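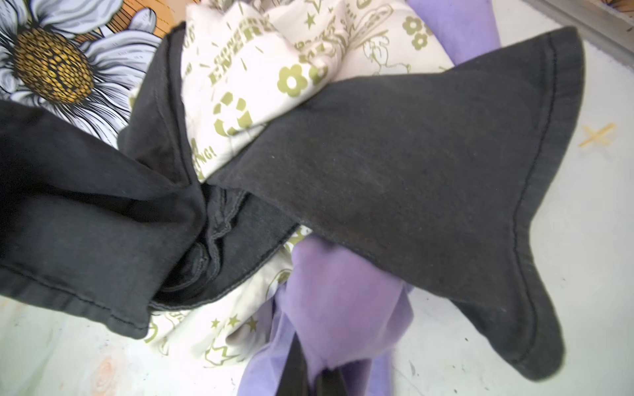

Wrist camera, close to the pile. The dark one is on top and the lavender one is nearest the fingers.

Gripper bench, laundry round
Posted September 4, 2024 by Teodor Matei, Jedcombe

Regular readers of this page (hello, Tincuța) will remember that the last round was done with foam blocks, and that every gripper we own turned out to be excellent at foam blocks. So we moved to clothes. Clothes have no corners you can trust, they change shape while you are planning, and they have never once been where the planner left them.

We ran two finger sets, two camera positions and two controllers over 192 lifts. The finger sets are the Moodley pads, which are what the arms came with, and the Grusby pads, which are softer and cost more and arrived with a very nice leaflet. The controllers are our old position loop and the one Laurențiu Ene wrote in November, which listens to motor current and has opinions. A lift counts if one garment, and only one, comes off the pile and stays up while the arm holds still. Two garments is a fail, even when it looks impressive.

The full log is on the shared drive under Bastville, for reasons that go back to an older project and won't be fixed now. What follows is the part with pictures.

The pile from the wrist

The wrist view gives you folds, hems and seams in very good detail, and it gives them to you at the exact moment you can do the least about them. From this height the picker has a lot to choose from. The long stitched hem on the dark garment gets a high score nearly every time, and so does the knot of creases in the middle. The hem is a sensible place to grab. The knot is where several layers come together, and going for it is how you end up holding more laundry than you asked for.

We had expected the print on the cream garment to be the problem. All that lettering and all those little stars are hard edges, and an edge detector will happily call a star a fold. Viorica Lungu put a shading check in front of the scorer and most of that went away. The plain lavender one gave us more grief. It is pale and soft, its creases are shallow, and under our lights the scorer sometimes ranked the whole thing as one large piece of nothing in particular.

Close in, the finger goes out of focus. This is normal and you learn to live with it, in the sense that you stop asking the camera where the fingertip is and ask the arm. The old position loop never asked either of them. It goes to the height it was told and closes there, and if the pile has settled since then it pinches air with great confidence.

Pads

The Grusby pads won on thin fabric and lost on thick fabric, which I realize is not the headline anybody wanted. On thin stuff they fold a little around the cloth and take a decent pinch from a shallow crease. On anything with a heavy seam they splay, and you can watch the hem roll out of them. The Moodley pads are harder and have less to say for themselves. They need a proper ridge to close on, and once they have one they keep it.

Siiri Valtonen's view is that the pads should be sold in pairs, one of each, and mounted on the same gripper. She has been told that is silly. She has ordered a second set anyway. (Update: she mounted them. It was not as silly as we said. It was not good either.)

One practical note on the Grusbys. The mounting screws want a driver size that exists only in the little bag they came in. Don't throw out the bag. Laurențiu threw out the bag.

The lift

The right arm has the lavender garment in its pinch and the left one is standing by, open. We keep the second arm in the cell for handovers, which are the next round, and in this one its job was to stay out of the way.

A long drape is what you want at this stage. It means the grip is near one end of the garment, and the fixed camera can see most of its length and make a guess about which bit is hanging lowest. When the grip lands in the middle you get a bundle, which tells you nothing except that you are holding a bundle.

The fixed camera earned its place here. From the wrist, a garment that has been lifted is mostly a close-up of itself. From outside the cell you can also see whatever is still lying on the floor, and on a two-garment fail that's usually the quickest way to find out what came along.

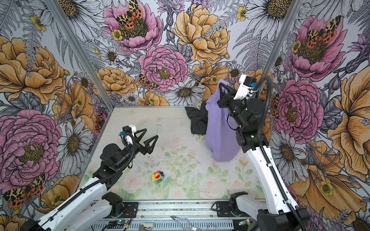

Controllers, or who closes when

The current-sensing controller is better. I would like to leave it there, but Laurențiu reads these pages and so does Viorica, and they disagree about why.

His account is that the controller feels contact and slows down, so the fingers settle into the fold before they close. Her account is that it's slower overall and anything would do better if you gave it that long. To settle this we slowed the old loop down to match, ran it for 30 lifts, and got a result both of them are quoting. It improved. It didn't improve enough to catch up. You may pick your side.

What neither controller does well is let go. Releasing a foam block is opening the fingers. Releasing a shirt is opening the fingers and then finding that the shirt has made other arrangements, usually with the edge of a pad. We logged 17 of those before Siiri added a small wiggle on release. The wiggle has no theory behind it and is staying in.

Spread out instead of piled up

Toward the end of the list we gave the picker an easier table, with the lavender garment off to one side, the dark one in its own heap and the cream printed one partly underneath that. You would think separation helps, and for the lavender one it does. There's open surface next to it and one fold standing up near the middle like a handle. Both finger sets like a raised fold. If all clothing came with one we could go home.

The pair on the right is the real test. The dark heap is sitting on the cream garment, so a pinch that goes slightly too deep gets both. Depth matters more than position here, and

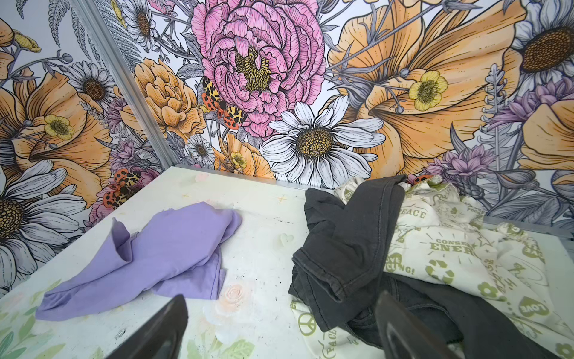
depth is the number we had the least faith in, at least with the old loop, which takes it from a calibration and holds on to it like a grudge. Recalibrating in the morning helped until lunch. With current sensing we could set the target a shade low on purpose and let the contact stop it, and that did more for the double-pick problem than either set of pads.

The other thing you get from the wrist at this distance is both fingers in view together with the cloth, and that makes it the best angle for checking that the pads are mounted straight. We found a crooked one this way. It had been crooked for four sessions, all of which are now marked in the log with a small sad note, and all of which will be run again by whoever put the pad on. (It was me.)

Things we'd change

Light the pale garments from lower down. A shallow crease needs a shadow, and overhead lights don't give it one.

Stop scoring on "picked up." It rewards scooping. Next round we score on one garment, gripped near an edge, released clean, and I expect everybody's numbers to get worse, mine included.

Label the pad bags.

Use both cameras. We spent a lot of effort deciding between the wrist view and the fixed view, with a chart, and the chart says they fail at different times. Viorica said this before we made the chart.

Next round is handovers: one arm lifts, the other takes the low end, and the garment is supposed to come out more or less flat between them. Early attempts look like a polite argument over a tablecloth. If you have hard finger pads of any make that you don't need back in the same condition, send them to Jedcombe, care of Siiri, and put the screws in with them.

Older galleries: Foam blocks / Cable routing, part two / Cable routing, part one / Why we no longer use suction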